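27 Feb 2019

Morning
Read 9 pages of the Wimthorpe book on habit and stopped. I underline a lot and remember little. Sat quietly for 50 minutes instead and noticed my shoulders were up the whole time. No book told me that. 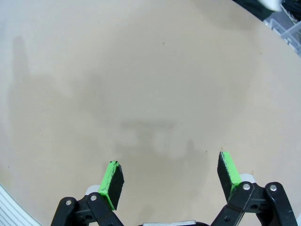 Evening
Walked to Trasel without planning the route. Took the lane past the mill, which I'd never tried. Felt less rushed by the end. Will leave tomorrow open until lunch and write down what I end up doing.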